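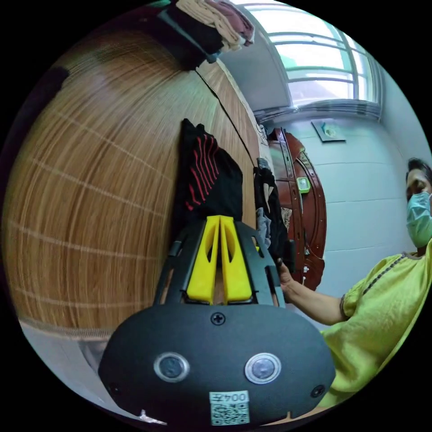
엔진오일 교환 주기 재검토 메모

지난번에 적은 브레이크액 글에 이어서 오일 기록을 정리한다. 차는 1.6 가솔린 자연흡기이고, 출퇴근 거리가 짧아 가혹 조건에 해당한다고 보고 관리해 왔다. 편도 주행 시간이 10분을 넘지 않는 날이 대부분이다.

직전 교환 이후 주행거리는 3,190km였다. 설명서의 가혹 조건 주기에는 한참 못 미치지만 기간으로는 이미 한 번의 겨울을 넘겼다. 11월에 게이지를 찍어 보니 유면은 상한선에서 조금 내려온 정도였고, 주입구 캡 안쪽에 옅은 유화 흔적이 있었다. 단거리 주행에서 수분이 충분히 증발하지 못하면 흔히 생기는 현상이다. 냉각수 보조 탱크의 수위는 변화가 없어서 헤드 개스킷 쪽은 일단 배제했다.

정비는 Tinbridge 정비소에 목요일 오전으로 예약했다. 담당은 Yuk-lan Tu 기사. 점도는 기존과 같은 5W-30을 유지하고 필터는 Pasero 제품으로 바꿨다. 이전에 쓰던 Hsiao 필터와 외경은 같고 높이만 조금 다르다. 가스켓 면에 새 오일을 얇게 바르고 손으로 돌려 닿은 다음 규정 각도만큼 조였다. 드레인 플러그 와셔도 신품으로 교체했다.

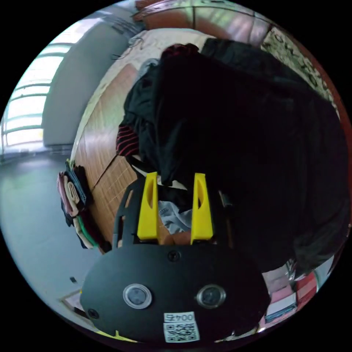 침실, 그리퍼를 손에 들고 찍은 사진

배출한 오일은 색이 짙었으나 점도 저하는 손으로 만져서 구분되는 수준이 아니었다. 색으로 수명을 판단하는 것은 근거가 약하므로 기록만 해 둔다. 플러그 자석에는 미세한 철분이 묻어 있었고 조각 형태의 금속은 없었다. 연료 희석 여부는 냄새만으로 알 수 없어 다음 교환 때 시료를 따로 받아 분석을 맡길 생각이다.

교환 직후 Nekivcombe까지 국도로 왕복했다. 수온이 정상 범위에 오른 뒤에도 한동안 주행을 이어 갔고, 다음 날 아침 냉간 상태에서 유면을 다시 쟀다. 상한선 바로 아래. 필터 주변과 플러그 쪽에 누유는 없었다. 캡 안쪽은 닦아 둔 상태 그대로였다.

참고로 그 전 구간은 2,460km에서 교환했는데, 당시에는 보충 없이 끝났고 이번에도 보충량은 0이다. 두 구간의 소모량 차이는 게이지 오차 안에 들어간다. 당분간 주기는 거리보다 기간을 기준으로 잡고, 주말에 한 번은 유온이 충분히 오를 만큼 주행하기로 했다.

다음 글에서는 에어컨 필터 규격을 다룬다. 순정 부품 번호가 연식 중간에 바뀌어서 확인이 더 필요하다.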